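Stumport story prize opens for second year

Entries are open for the Stumport short story prize, which is back after a first year that drew 616 stories from new and part-time writers. The closing date is the end of November.

Stories may be on any subject and in any style, up to the usual limit printed on the form. Each writer can send in 2 pieces. The winner gets £100 and a place in the next issue of Clorulix, the online magazine that runs the prize.

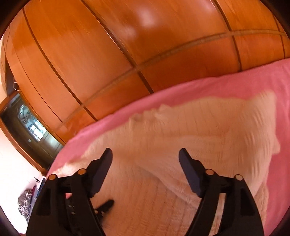

Oana Gavrilă said the judges would read everything without the writers' names attached, as they did last time. "We had crime, ghost stories, a very long one set in a post office," she said. "I'd like to see more humour this year, and fewer dreams."

Last year's shortlist was later put out as a small paperback by Branard. It sold out at the launch and some 2 boxes were reprinted for the library and the bookshop on Pană Street. 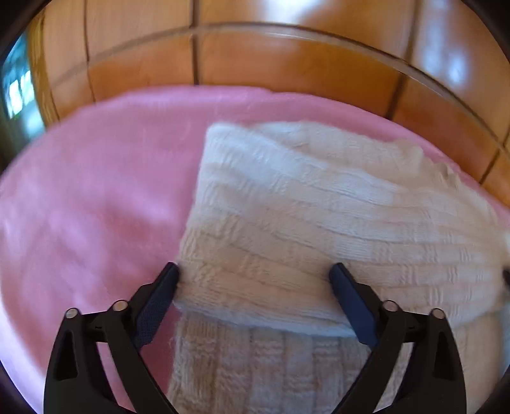 Posted by: Clorulix news desk | 17/11/2018

Forms can be picked up at the library counter or downloaded from the magazine's site. Stories sent by post should be typed on one side of the paper, with the title on every page and the writer's name on the form only. Work that has already been published, including on a personal blog, can't be entered.

The shortlist will be read aloud at an evening in the library.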